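Haltwood notebook, December, started mid-morning

Back on the Dmytriv manuscript, the second of the Skudari books, and I'm happy to say it reads so much better now that the courier chapter has moved up front! For anyone picking this up after me: we're working from the clean file, 3541 lines in the new setting, and the old one should be left alone (I still have it on my machine, just in case).

The trouble yesterday was the border crossing. In the first draft our wireless operator leaves Pristus at dusk and is sitting in the consulate before supper, and I went over and over it with the rail map and couldn't make it work. The author has kindly agreed to an overnight stop, and wrote 2000 new words for it in one go, most of them lovely. There's a conversation in the station buffet that I would keep even if it did nothing for the plot, though it does plant the forged permit nicely. 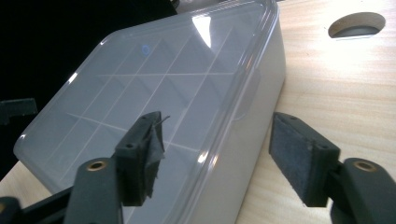 The new stop does push everything after it back by a night, so the ambassador's dinner on page 114 can't be the same evening as the shooting anymore. I've marked each place where somebody says "yesterday" or "last night" and will go through them again after lunch with fresh eyes. Whoever does the next read, please check the moon too. It was full twice in one week in the last version, and I only caught it by luck.

Jacket copy: tried four openings and kept the shortest. I'd like to lose "ruthless," which we used on the first book and the one before that, but I haven't found a word I like as well. Proof order is 2143 if the printer calls.

Still to do: the glossary of ranks, the dedication (author is thinking it over), and the spelling of the colonel's name, which has two l's until chapter nine and one after that.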